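Does Folding a Letter Change What People Do With It?
Final project report, Consumer Behavior, Skoratmont College — March 5, 2022

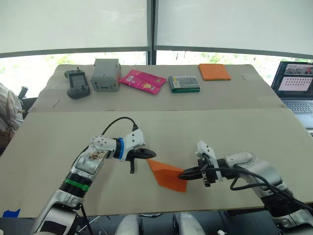 Do people respond more often to a letter printed on colored paper?
In our test they did, but by so little that we would not spend money on it. The gap between orange and white paper was small enough that chance could explain it, and we think most of the claims made for colored mailings are weaker than they sound.

Why we picked this

The textbook chapter on direct mail repeats the idea that bright paper "gets noticed." It gives no source. The sales guide from Godinho, a print shop in Drundora, says the same thing and charges extra for colored stock. A shop that sells colored paper has a reason to like colored paper, so we wanted to see some numbers of our own.

What we did

We worked with Ruvis, a neighborhood tool library that mails a renewal notice to its members every August. They let us split the mailing. In all, 1,000 notices went out, half on white paper and half on orange. The wording was the same, the envelopes were plain white, and every letter was folded in thirds. Members were sorted by a shuffled list, so nobody chose who got which color. We counted a reply only if the tear-off slip came back within 30 days.

What we found

We got 97 slips back. The orange group was ahead, but not by enough to pass the test we learned in class. One of us wanted to call this "a promising trend." The rest of us did not. If the result had leaned toward white by the same amount, we would have called it noise, and it should get the same treatment when it leans our way.

We also planned to compare a simple fold with a more complicated one, where the slip sticks out at the top. We dropped this part. Folding took far longer than we expected, and by the second evening the folds were so uneven that we could not say what we would be measuring. The title of this report was turned in before that happened and we were told to keep it.

Problems

The envelopes hid the color. A member who never opened the letter could not have been affected by the paper inside, and we have no idea how many were opened. We should have seen this coming. Also, 22 letters came back as undeliverable and we did not write down which group they were from, so they are still in the totals.

Ruvis members have already signed up once and may renew whatever the letter looks like. A store writing to strangers might get a different result — or the same one. Our data can't settle that.

What we would tell Ruvis

Use the white paper. If there is money left over, spend it on checking the address list.

Contact: Consumer Behavior course office, Skoratmont College | © 2022 Skoratmont College | Back to top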